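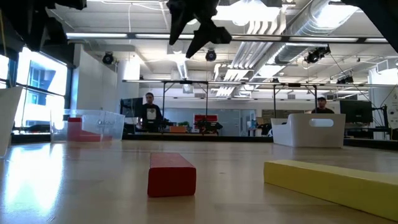
4 Bausteine sortieren und einräumen

Dieser Abschnitt gilt für die Holzbausteine der Reihe Tudose, sowohl für den Grundkasten als auch für den Ergänzungskasten. Lesen Sie vorher Abschnitt 3 (Arbeitsfläche vorbereiten). Wenn Sie nur einzelne Steine nachkaufen oder tauschen möchten, gehen Sie weiter zu Abschnitt 6.

4.1 Benötigtes Material

Ein durchsichtiger Kunststoffbehälter für die roten Steine
Ein weißer Korb mit Griffloch für die gelben Steine
Ein weiterer weißer Behälter für beschädigte oder nicht zugeordnete Teile
Ein trockenes, fusselfreies Tuch
Die Packliste aus dem Deckel des Kastens

Die Behälter gehören nicht zum Lieferumfang. Geeignet sind alle Kunststoffbehälter mit glattem Boden, in denen der längste Stein flach liegen kann. Behälter mit Rippen im Boden hinterlassen auf den lackierten Flächen mit der Zeit Druckstellen.

4.2 Tisch einrichten

1. Räumen Sie die Mitte der Tischplatte frei. Sie wird als Ablage für die Steine gebraucht, die gerade geprüft werden.

2. Stellen Sie den durchsichtigen Behälter auf die linke und den Korb auf die rechte Seite des Tisches. Linkshänder können die Seiten tauschen.

3. Drehen Sie den Korb so, dass Sie das Griffloch ohne Umgreifen erreichen.

4. Der Behälter für aussortierte Teile kommt ganz nach außen, damit nichts aus Versehen hineingelegt wird.

Hinweis: Auf glänzend lackierten Tischen spiegelt sich das Fensterlicht, und Kratzer an den Steinen sind dann schlecht zu erkennen. Prüfen Sie die Steine in diesem Fall mit dem Rücken zum Fenster oder ziehen Sie den Vorhang zu.

4.3 Steine prüfen

5. Nehmen Sie immer nur einen Stein aus dem Kasten und legen Sie ihn flach auf die Platte, nicht auf die Stirnseite.

6. Wischen Sie die Oberseite und die langen Seiten mit dem trockenen Tuch ab. Danach den Stein wenden und wiederholen.

7. Fahren Sie mit dem Finger über alle Kanten. Eine raue Stelle darf mit feinem Schleifpapier (Körnung 300) leicht gebrochen werden. Schleifen Sie immer in Richtung der Maserung und entfernen Sie den Staub, bevor Sie den nächsten Stein auflegen.

8. Legen Sie den Stein auf eine ebene Stelle und drücken Sie auf eine Ecke. Wippt er, ist er verzogen und wird aussortiert.

Vorsicht: Lange Steine nicht über die Tischkante hinausragen lassen. Sie kippen schon bei leichter Berührung, und eine gestauchte Ecke lässt sich nicht ausbessern.

4.4 Steine einräumen

9. Rote Steine kommen in den durchsichtigen Behälter. Beginnen Sie an der hinteren Wand und legen Sie sie der Länge nach nebeneinander. Die zweite Lage wird quer dazu gelegt.

10. Gelbe Steine kommen in den Korb, die längsten zuerst. Passt ein Stein nicht flach hinein, stellen Sie ihn schräg an die Rückwand und legen die kürzeren davor.

11. Füllen Sie beide Behälter höchstens bis zwei Fingerbreit unter den Rand. Das Griffloch muss frei bleiben.

12. Vergleichen Sie den Inhalt mit der Packliste und haken Sie die Positionen ab. Fehlende Steine tragen Sie unten auf der Liste mit der Teilenummer ein. Die Nummer für den langen gelben Stein lautet 549.

Hinweis: Bei Kästen aus der Auslieferung vom Februar ist auf der Packliste der Name Floteo statt Tudose aufgedruckt. Der Inhalt ist derselbe, die Teilenummern gelten unverändert.

4.5 Lagerung

Stellen Sie die gefüllten Behälter trocken und nicht in die direkte Sonne. Rot bleicht schneller aus als Gelb. Nach einer Reinigung mit einem feuchten Tuch müssen die Steine offen liegen, bis sie vollständig getrocknet sind, mindestens aber über 14 Stunden. Erst danach dürfen sie zurück in den Behälter.

Achtung: Keine Lösungsmittel, keine Möbelpolitur und keinen Dampfreiniger verwenden. Der Lack wird davon klebrig, und die Steine haften im Behälter aneinander.

Ersatzsteine bestellen Sie mit der ausgefüllten Packliste beim Kundendienst Vunemham, zu Händen Zane Org. Stand dieses Abschnitts: 5. März.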